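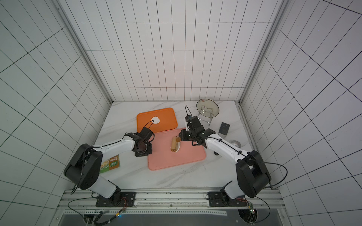 Fiston cutting boards and the Gornance plate stand: a long-overdue review

23 May 2026

Print this page | E-mail this to a friend

I've owned more cutting boards than anyone with my amount of counter space should, so when Fiston brought out their bright ones I told myself I was only going to look. You can guess how that went! I came home with the orange one and the bigger salmon-pink one, and then a wire plate stand from Gornance went in the basket too, because it was right by the register and I'm weak.

Let me start with the orange board. It's the smaller of my two, rectangular with rounded corners, and it's become my breakfast board. Bread, an apple, half an onion if I'm doing eggs. It's light enough to carry to the stove one-handed and tip into the pan, and it slides into the narrow gap beside my toaster. The color is LOUD. My husband calls it the traffic cone. I like it, but if your kitchen is all soft creams and linen you may want to look at it in person first.

The pink one is the board I'd buy again tomorrow. It's got enough room for a small plate and a roll with space left over to butter and slice, so I use it as a tray about as often as I chop on it (soup and bread on the couch, don't judge). I do wish it had a groove for juices. I carved a roast chicken on it once and ended up mopping the counter, my sock, and a bit of the dog.

Now, scratches. The pink has a slight gloss to it and that gloss shows wear. You get thin pale lines that mostly disappear until the light comes in sideways, and then there they all are.

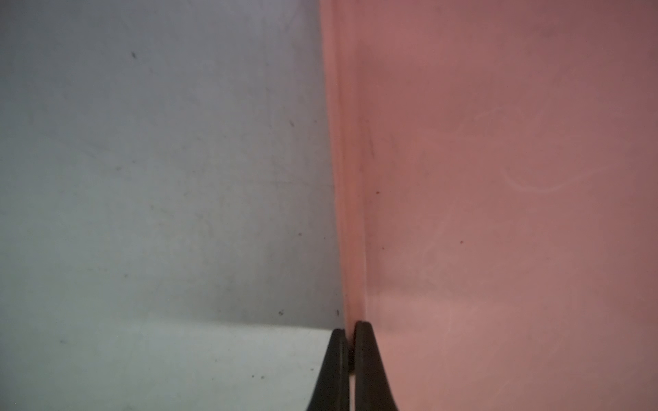
Faint curved scratches on the pink surface.

They don't bother me — a cutting board is for cutting on — but if you're after something that stays showroom-perfect, get a wood one and oil it. Mine goes in the dishwasher, bottom rack, leaning against the side, and so far it hasn't warped. My old Grilell board curled up like a potato chip in its first month, so I was watching for it.

The Gornance stand is a simple thing, chrome wire bent into loops. I prop my round glass plate up in it and I can finally get at the plate without unstacking everything else in the cupboard. It's steady with one plate. With a heavy dinner plate in the front slot I'd want it pushed back against a wall.

So: pink board, yes. Orange board, yes if you love orange. Stand, sure, if you have a plate you like looking at. I'll check back in June and tell you how the scratches are coming along.

Comments

Radymyr Levchenko wrote:
I have the same pink board and mine stained from beets on day two. Baking soda paste took most of it off. Leave it on overnight.

breadcrumb73 wrote:
Does the orange one slip? My Boiko board skates all over the counter.

Reply from the author:
A little, yes. I put a damp dish towel under it when I'm doing anything with a big knife.

PegInTheKitchen wrote:
Poor dog. Or lucky dog?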